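In Praise of the Cardboard Card Tray

I own five proper card binders, the zippered kind with the stiff pages, and I almost never open them. What I open, every single evening, is a tray made of cardboard dividers that cost me an afternoon in July and most of a glue stick. I love it beyond reason!

My case is simple. Cards are meant to be handled. Slide one into a binder pocket and it becomes a museum piece, and you need a fingernail and some patience to get it back out. Stand it in a slanted slot and you can pinch the top edge and have it in your hand before you've finished the thought. The slant matters more than anything else (I built my first one with upright slots and hated it). Lean the cards back a little and you can see the face of each one.

Duygu Ersoy, who taught me to sort in the first place, swears by her Prinska boxes, and they're lovely boxes. She can fit 162 cards in one. But I've watched her hunt for a single card in there, flicking and flicking, and I'd rather have 40 I can see at a glance while the rest wait in the closet.

It also changed how I catalog. I used to dread it. Now the laptop goes in the middle of the table, the tray sits beside it, and I work with one hand on the trackpad and the other reaching for the next card.
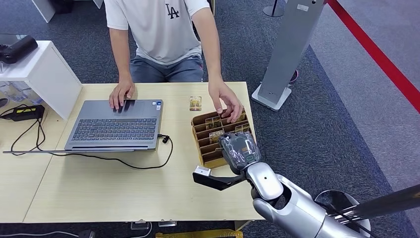 A slot at a time is a good pace. You read the card, you type it in, you look at the art a bit longer than you need to, and you move along. Blagoje Shehu tells me his app would do the whole pile in a few minutes, and I believe him, but the few minutes aren't what I'm after.

Yes, cardboard wears. The edges go soft and brown and one day I'll have to cut new dividers. I'm already looking forward to it, and I've been saving a very nice shipping box.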